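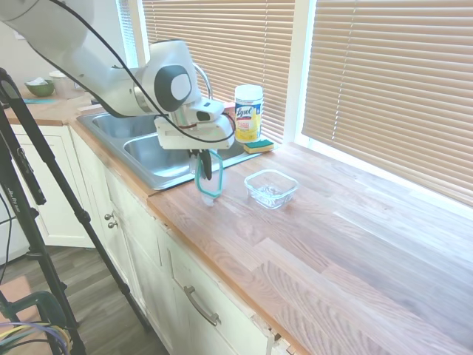

Lid held at the front edge of the sink, container on the counter.

Home Forums Data Collection Questions Unanswered Tags Log in

Lid and container task: how should incomplete placements be recorded?

Our group at Kastbridge is gathering teleoperated examples of kitchen tasks for a learned policy. The present task requires the arm to pick up a clear lid with a teal-green rim and place it on a rectangular glass container. Each operator is asked to complete 90 episodes per kitchen, and the target for the full set is 400.

Our written procedure defines success as "lid on container." Reviewers disagree on episodes in which the lid rests on the glass but one corner remains raised. They also disagree on episodes in which the operator lowers the lid, misses, lifts it again and then places it correctly. Should such episodes be kept, relabeled or discarded? Guidance from groups that have trained on similar material would be appreciated.

Posted 2 August 2021 by the Drurville site coordinator

3 answers

Answer 1 (accepted)

The two cases should be treated separately. An episode with a raised corner should be kept and marked as a partial placement. It should not be counted toward the success total. A corrected miss should be kept as a success, with a second field noting the retry. In our work at Saraç, removing all retries left us with a policy that released the lid in the wrong place and then stopped.

It is further recommended that the procedure state the end condition in terms a reviewer can check from the recording, such as "all four corners level with the rim of the glass, gripper open and withdrawn." Two reviewers should label the same 8 episodes independently before the remainder is assigned. Where the labels differ, amend the wording of the procedure first and then relabel.

Please also record the starting position of the container. A lid approached while hanging vertically must be rotated before placement, and the room available for that motion depends on how near the container is to the sink.

Hüsnü Yalçınkaya

Answer 2

We discard anything with a retry. It is simpler to administer.

Answer 3

I concur with the first answer regarding labels. At Brundbridge we allow a maximum of 3 attempts per episode, after which the operator ends the recording and marks it as failed. Failed episodes are stored in a separate folder and are not deleted. I am unable to comment on clear lids specifically, as our containers were opaque.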